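Thread: Gray desk top, bright white glare. Paint it, cover it or swap it?
Home Workspace board, 31 replies

plurnik_fan
Started May 26, 2018
So I finally got my work table set up in the spare room (gray top, 61 inches long, bought used in Eltport) and I love it except for the light. By midmorning everything near the window end washes out white and I end up squinting at my own stuff. Plus all my gear has piled up at one end and I can't find a clear spot to write. What would you do first?

Papadakis125
Clear the gear! I had the same pile on mine and half of it was chargers for things I don't own anymore. Get a shelf, move everything up, then see if the light still bugs you.

TKneath
Disagree, sorry. A shelf just gives you a second place to pile things (ask me how I know). I'd turn the table so the window is at your side and leave the gear alone for a week.

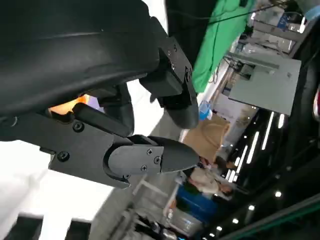 mossy_lamp
Does a matte desk mat really cut down on window glare?
It helps with whatever the mat covers, so get one wider than you think you need. Mine is felt and it took care of the spot right under my hands. The rest of the table still shines.

Papadakis125
Felt collects crumbs like crazy though. I gave up on mine in December and went back to the bare top.

TKneath
Then eat in the kitchen, haha. Trefor Kneath here by the way, same guy who posted the Trestik shelf thread before I changed my user name. I took that shelf down, which should tell you something.

plurnik_fan
OK, turning the table tonight and leaving the shelf for later. I'm still tempted by a blind, but the one I liked was $125 and I'm not there yet.

mossy_lamp
Try a plain white curtain first! Mine was $31 and I've had it up ever since.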